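Moltari sim kit: wrist camera view and gripper clearance

Posted by tai_bench in Simulation Kits

We are trying out the two-arm Moltari kit in the Clereso simulator before paying for the full license. The head view loads fine and both arms respond.
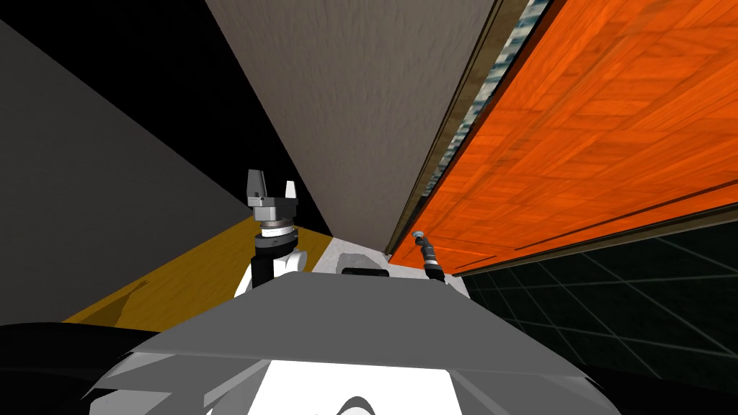

The trial ends in October. Can the wrist view be set up separately, and does the collision model cover the finger tips? The product page says neither.

pekach22
Yes to the first. I think it's under Sensors. No idea on collision.

Each wrist has its own view in the trial. Set the field of view to 90 and the near clip to 2 mm, or the housing loses its front lip. With the fingers open you should get both of them plus the wall behind. 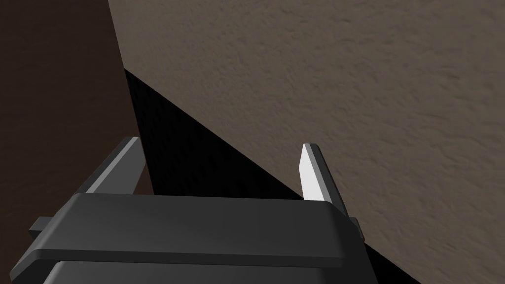 moltari_user94

Tips are covered, but only as boxes. Add 10 mm of padding for work close to a wall. The full license has mesh collision, and it runs slower.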